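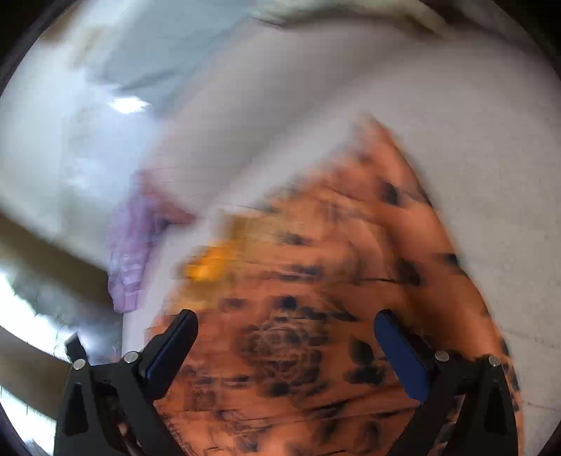
La tela naranja con el estampado negro, a medio extender

¿Cómo doblo una tela grande que no es cuadrada?

Hola a todos, a ver si me echáis una mano porque me estoy volviendo loca. Tengo esta tela naranja con hojas negras y una especie de rosa grande (me encanta, la compré en el mercadillo de Shirima en febrero) y no hay manera de doblarla bien. Empiezo por una esquina, se me va la otra y acabo con un triángulo lleno de arrugas. La quiero guardar en un cajón de 39 cm de ancho, sin colgarla. ¿La plancho antes? ¿La enrollo? No sé la composición, no trae etiqueta.

Grernia
Yo tengo una parecida y lo que me funciona es olvidarme de los bordes. La extiendo entera en la cama, con el dibujo hacia abajo, y la aliso con las manos desde el centro hacia fuera — sin tirar, que si tiras se deforma. Luego doblo los dos lados largos hacia dentro hasta que me queda una tira un poco más estrecha que el cajón, en tu caso 37 o así, y a partir de ahí voy enrollando flojito desde la punta más fina. Las puntas que sobran se quedan dentro y no se ven. De planchar, sí, pero prueba primero en una esquina con la plancha baja y por el revés, porque sin etiqueta nunca se sabe, y el negro a veces coge brillo. ¡Y déjala enfriar antes de doblar! A mí se me marcaron todos los pliegues por las prisas.

Pukanton
cuélgala y ya, para qué la quieres en un cajón con lo bonita que es

Doltbridge
Lo de enrollar está bien, yo además meto papel de seda blanco entre vuelta y vuelta por si destiñe. Si ves que mide más de 150 de largo, dóblala una vez por la mitad antes de hacer lo de los lados, que si no el rollo sale gordísimo y luego el cajón no cierra. Ya nos contarás qué tal.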